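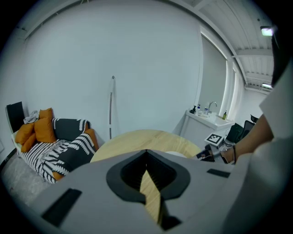
Last changed: Fri 26 May, by Wálter Cusi

Notebook > Writing workshop > Goals and drafts

Wálter Cusi

Goals check, written after the evening session. Present were Nayeli, Sándor, Rosaura and me. Ott sent his pages by mail and his numbers in the same message.

My own goal from March was to finish the second draft of "Dronddale" before the summer. I have now 58 pages which I can call second draft. The rest is still first draft with many notes in the margin. This month I added 2558 words and I also removed the whole chapter with the ferry, so the total did not grow much. I do not regret the ferry chapter. Rosaura liked it and asked me to keep a copy, and I have put it in the folder "old".

The problem with chapter 9 stays open. Quintero learns about the letter too early, and after this he has no reason to travel. Nayeli proposes that his sister reads the letter first and keeps quiet for two chapters. I tried it on paper during the break and I think it can work, but then the dinner in chapter 7 must be written again from the sister's side. Sándor does not agree. He would leave the letter where it is and make Quintero not believe it. I will write both versions of the first page only, and read them aloud next time.

Nayeli: goal was to send her story "Tondora" to three magazines. Sent to two. One answer came, a refusal, but with a personal line from the editor about the ending. She will change the last paragraph before she sends it to the third.

Sándor: goal was to write every morning before work. He managed 13 mornings. He says the number is bad and the pages are good. We read four of them and I agree about the pages. The brother's voice is much more clear than in March.

Rosaura: no new goal met, she was translating all month. She wants a smaller goal now, one scene per week, any length.

Ott: still in the middle of "Dandlow". He asks if we can read his opening without the prologue. My answer to him: yes, and I did not miss it. Only the name of the village must come somewhere else, maybe in the talk with the postman.

Small thing for myself: I use "suddenly" too much, Rosaura marked it six times in one chapter. Also check if it is "in the corner" or "on the corner" for the bakery.

For next time:
- two first pages of chapter 9 (me)
- new last paragraph of "Tondora" (Nayeli)
- one scene (Rosaura)
- Sándor brings the pages with the brother again, printed with bigger letters
- ask Ott if he can join by phone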